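7 Vorführung mit Handgreifern beim Hausbesuch

Stand: 2026-07-11

Dieser Abschnitt gilt für Vorführungen in bewohnten Räumen. Für den Tag der offenen Tür in der Halle Hemotville gilt Abschnitt 2. Die Aufzeichnungssoftware Yin muss vor dem Besuch auf dem Rechner eingerichtet sein.

7.1 Vorbereitung

1. Beide Greifer, Kabel, Handschuhe und den Rechner in den Transportkoffer legen. Der Koffer wird bei Demov in Plisanance ausgegeben und dort wieder abgegeben.
2. Akku des Rechners laden. Unter 85 Prozent Ladung nicht losfahren, in Wohnungen ist oft keine Steckdose in Reichweite.
3. Mit den Bewohnern klären, welche Fläche genutzt werden darf. Geeignet sind Tisch, Bett oder Sofa.
4. Gegenstände aus dem Haushalt verwenden, die leicht und unzerbrechlich sind: Snacktüten, kleine Schachteln, verpackte Ware.

Hinweis: Personen, die während der Vorführung im Raum bleiben, müssen der Aufzeichnung vorher zugestimmt haben.

7.2 Greifer anlegen

1. Handschuhe anziehen.
2. In jede Hand einen Greifer nehmen. Der Griff liegt in der Handfläche, die Finger des Greifers zeigen nach vorn.
3. Kabel so führen, dass es frei nach unten hängt und nicht zwischen die Finger gerät.
4. Beide Greifer zweimal ganz öffnen und schließen. In Yin müssen beide Anzeigen mitlaufen.

Vorsicht: Quetschgefahr an den Gelenken. Nicht zwischen die beweglichen Teile fassen, auch nicht mit Handschuh. Kinder dürfen die Greifer nur unter Aufsicht halten.

7.3 Ablauf

1. Aufnahme in Yin starten und die Greifer kurz ruhig halten.
2. Den ersten Gegenstand zwischen die Polster nehmen und langsam anheben.
3. Weiche Verpackungen möglichst am Rand greifen. Wenn eine Tüte wegrutscht, mit dem zweiten Greifer gegenhalten.
4. Gegenstand am vereinbarten Platz ablegen, Finger öffnen, Greifer zurückziehen.
5. Nach 7 Minuten die Aufnahme beenden und speichern. Erst danach Fragen beantworten.

Hinweis: Flauschige Decken geben nach. Flache Packungen vor dem Greifen an einer Kante anheben oder mit dem zweiten Greifer aufrichten.

7.4 Besucher mitmachen lassen

Wer selbst greifen möchte, bekommt zunächst nur einen Greifer. Für diese Durchgänge in Yin eine neue Sitzung anlegen. Termine für August werden auf dem Besuchsbogen eingetragen, der im Deckel des Koffers steckt.
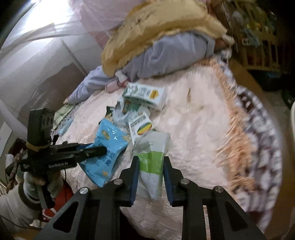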